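Minutes of the Spring Refurb Planning Meeting
Drullwood Community Computer Workshop
March 19, 2019

Chair: Melaniia Onyshchenko
Notes taken by the bench lead
Minutes of the previous meeting were read and accepted with one fix: the donated monitors came from the Kassab office downtown, and the Curkon warehouse had nothing to do with them.

1. Opening

Melaniia welcomed everyone and got straight to the good news. The Piteck school district has said yes to taking our refurbished desktops for its home study program! The number they would like is 150, delivered in batches, with the first batch in April. There was applause, and then a lot of talking at once, and then Melaniia asked that we please go back to the agenda.

She read out part of the letter from the district. They want desktops that start up, get online and run a word processor without fuss. They don't mind what the cases look like as long as the side panels close. Several people were very pleased to hear it, given the state of some of our side panels.

2. Where we are with the towers

The current stack is the ex-office lot from Curkon. These are nice machines to work on. The side comes off easily, the cables are already labeled in a lot of cases, and the previous owners were obviously people who vacuumed. We have 44 finished and boxed. The rest are in different stages: some need a drive, some need memory, and some only need a wipe-down and a final test.

There was a long and happy discussion on what order to do things in. At the moment whoever picks up a tower does everything on it from start to finish. That's fun, and it's how most of us learned, but it means the person who is great at drives spends half the evening hunting for a keyboard. Agreed to try stations for the next few sessions and see how people like it. Stations will be: open and clean, drives, memory and board check, software, final test and boxing. Anybody who would still like to do a whole tower alone can, and new people should do at least one that way. 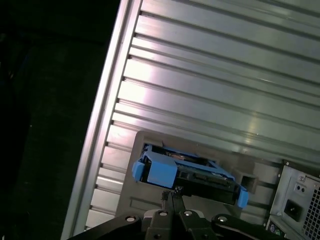

Hard drives took up the biggest part of the evening. Every tower that leaves us needs a wiped and tested drive, and the swapping goes so much faster in the cases that use plastic caddies. For the newer members, Melaniia went over what to look for: a light blue tray with a tab sticking out at each end and the dark drive sitting between them. Squeeze the tabs toward each other, keep them squeezed, and slide the whole thing out. Unplug the data and power cables first, please. Putting it back is the same in reverse, and you want to feel it click. If it doesn't click, take it out and look at it before you push harder. We have lost tabs that way, and a caddy with a missing tab tends to rattle around inside the case for the rest of its life.

Spare caddies: we are short. They aren't interchangeable between models even when the color matches, so please don't "borrow" one from a different type of case. A bin will be set up for spares, sorted by case model, on the shelf under the window. Broken ones go in the parts box and stay there until we have looked at whether the tabs can be glued. (Two members have strong feelings about glue. They will each try their own method and bring the results next time. We can't wait.)

3. Inside the case: cables, dust and order

A short but lively item. The question was how tidy the inside needs to be before the side goes back on. The view of the room was that it should be tidy enough for the next person to find everything, and that we shouldn't spend an hour making it beautiful. Keep cables out of the fans. Leave any labels on the cables where they are, they help more than you'd think. Don't cut old zip ties with the big side cutters anywhere near the wires. Use the small flush cutters on the pegboard, and hang them back up!

Dust goes out with the soft brush and the hand blower, next to the open door. Hold the fan still with a finger while you blow. If you take a heat sink off, it gets fresh paste before it goes back on, every time, with no exceptions for heat sinks that "looked fine."

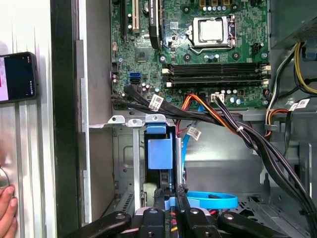

Minutes of: Hardware Bench Team, Drullwood Community Computer Workshop

4. Memory and board check

The memory station will get its own card with the steps written out large. The draft was read aloud and everybody liked it. With a board that has four RAM slots, there's always the temptation to fill them with whatever sticks are in the drawer. Please use matched pairs where we have them, and put them in the slots the manual says. Open the latches before you try to lift a stick out, and press the new one down evenly until the latches close on their own.

Melaniia showed her trick for checking SATA cables, and it was a hit. Seat the plug, let go, then give the cable a very light tug. If it comes away in your hand it was never in. She thinks most of our "dead drive" reports last season were loose plugs, and she has offered to retest the whole dead pile to find out. Thank you, Melaniia! Anybody who would like to sit in on that is welcome, bring a snack.

Old expansion cards: pull them unless the machine needs them, bag them, and write the type on the bag. Cover the empty slot at the back with a blank plate. We have a whole coffee can of blank plates and very much want to use them up.

Screws: the muffin tin system is staying. One cup per step, left to right, and the tin stays with the tower when you go home. The proposal to replace it with magnetic mats was discussed warmly and put off until there is money for mats.

5. New members and training

We have 17 people signed up for the beginner evenings, and that's our best number so far. The plan is to pair each newcomer with somebody who has already finished a few towers. The first evening will be all taking apart: pick a retired machine, open it up, name the parts, put it back together, and see if it still starts. This was the most popular evening last year and it will be again.

There was one request from last year's group, that we slow down when explaining connectors. Fair point. The connectors table will come back, with one of each kind laid out on a towel with a paper label, so people can pick them up and try them.
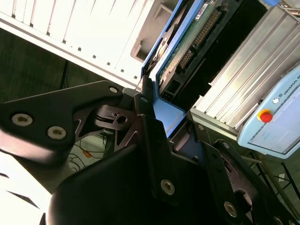 Can I bring in my own computer from home to work on?
Beginner evenings are for workshop machines only, but the open bench is for exactly that. Bring the power cord, back up anything you care about first, and sign in at the desk so we can find you a spot.

This comes up often enough that it will go on the sign-up sheet. The question of charging for parts at the open bench was also raised. Used parts from our bins stay free if you are there and installing them yourself. New parts are at cost.

6. The room

Big thanks to everyone who came in to rearrange the benches. There is finally space to walk behind a person holding a tower without anybody having to breathe in. The two long benches will be drives and memory, and boxing moves next to the door so that finished machines aren't carried through everything else.

Cables at the benches are the next job. Power strips are to be fixed to the back edge, and any network cable that crosses the walkway must be taped down or moved. Loose cables that belong to nothing go in the cable tub, coiled and tied. Velcro ties are in the top drawer, please take as many as you like. The short evening on coiling cables the over-under way is going ahead after all, by popular demand, and it will run straight after the software session. 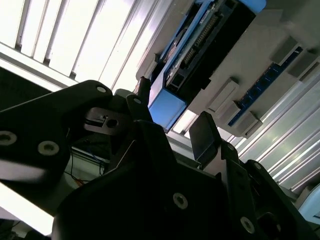

Thin cables, one of them blue, and the fluorescent light on the ceiling.

Lighting was praised by all. The overhead lights are great for reading labels, but it can still be dark down inside a case, so we are buying clip lamps for the drives station. The budget allows for 8. Somebody asked whether headlamps would be better, and a few people already use them and love them, so bring your own if that suits you.

7. Actions

Melaniia: write back to the Piteck district with our delivery plan, and retest the dead drive pile.
Bench lead: print the station cards, set up the spare caddy bin, order the clip lamps.
Software pair: update the install stick and write the version on it in marker.
Everyone: look at home for paper towels, small cardboard boxes and anti-static bags. We can always use more bags.

8. Any other business

Kassab has asked if we would like a second load of monitors. We would! Somebody with a van is needed, so please speak to Melaniia if you have one or know one.

The kettle has been descaled. Tea was excellent.

The next meeting will be in April, at the usual time, in the bench room. Meeting closed and most people stayed on to box towers.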